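Gondau two-arm bench cell and the Kila setup package: four months in

I bought the Gondau cell in November, and I've put off writing this up because every time I thought I had an opinion I found another menu. I've got one now. Several, in fact!

Quick background for anyone who hasn't been following. I teach an evening course in small automation, and most of my students want to do kitchen and tableware jobs – picking up things that roll, putting things in bowls, clearing plates. The Gondau is two light arms with a two-finger gripper on each, a controller the size of a shoebox, and a year of the Kila software, where you build a simulated copy of your bench and try everything there before you let the real arms loose. The whole lot cost me £2,150 with delivery, and the mounting plates were extra (grr).

Getting it bolted down

The hardware side was nicer than I expected. Each base has 5 bolts, and the holes in the mounting plates lined up first time, which I can't say for the Londuneo pair I had before. The cables are labelled at both ends. The manual tells you to run the gripper cable inside the arm clip and then shows it outside the clip in the drawing, so I rang support and got a very patient person called Lorna Maglaya, who told me inside, always inside, and leave a loop at the wrist. I'd left no loop. Out it all came again.

Homing the arms is a matter of swinging each one by hand to its marks and holding the button until the light goes steady. Do the left one first. If you do the right one first the controller swaps them over and you'll spend an evening, as I did, telling the left arm to move and watching the right one go.

Setting up the bench in Kila

This is where most of your time will go, and where I've changed my mind the most. Kila gives you a blank table and a box of objects, and you lay out the bench to match yours. Table height matters far more than I'd thought. Mine was out by the thickness of a chopping board, and everything I taught in simulation landed short when I ran it for real.

The job I use for testing is a round biscuity thing in a white bowl, with plates close by so that the arm has something to avoid. It's a good test because the grip has to come down inside the rim, and a bowl is an awful thing to reach into at a slant. The default approach comes in far too flat. You want to go into the tool settings, raise the approach point, and open the fingers before you're over the rim. I'd also turn the speed down to its lowest setting while you sort this out. The arm doesn't mind. 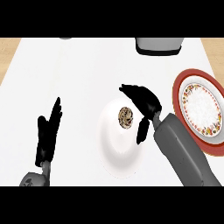
Tshepo Ntuli wrote in to say that the approach height is only half of it, and that anyone getting clipped rims should check the finger offset first, as the Kila default is for the older, shorter fingers and nobody at Gondau has updated the file. He's been running his cell with the offset corrected since the autumn and hasn't touched the approach point at all.

I tried it his way and he's right, annoyingly. With the offset fixed I could put my approach height nearly back to where it started. So do the offset first, save it as your own tool, and don't let the update overwrite it. (It will ask. Say no.)

The other thing to look at is where you've parked the arm you aren't using. Kila will happily leave it wherever the last job ended, and if that's over the bowl you get a collision warning that doesn't tell you which arm is at fault. I park mine well out to its own side with the gripper open, and I've made that the first line of every program.

Keeping it going

Not much to report, which is how I like it. I wipe the fingers down after each class and check the base bolts once a week. One did work loose, on the right arm, and the symptom was a small droop at full reach that I blamed on the software for days. A quarter turn with the hex key and it was gone.

The finger pads wear. Mine lasted 400 cycles before they started letting go of anything smooth, and a new set is £108, which made me say a word I don't use in front of students. Ban do a pad set that's meant to fit, but the screw holes were a whisker too narrow on mine and I ended up opening them out with a hand drill. They grip well enough now. If you aren't happy drilling, pay for the proper ones.

Changing the pads takes a few minutes. Take the power off, undo the small screws at the back of each finger, slide the old pad forward and off, and then redo the gripper zero once the new ones are on. Skip the zero and the fingers will stop a hair short of closed, and thin things will slip straight through.

Grumbles

The collision warnings, as above. The manual drawings. Kila also saves your bench and your tools in two separate files, so if you move to another computer and only copy one, you're back to default fingers and clipped rims. And the controller fan is loud – fine in a workshop, less fine in a small classroom with me trying to talk over it.

Would I buy it again? Yes, I think so. The arms have been solid, support pick up the phone, and once the bench in Kila matches the bench in the room the results carry over better than on anything else I've had at this price. I'd budget for a second set of pads from the start, though, and I'd want to see that finger file fixed before the next version comes out.

Hazel Bellamy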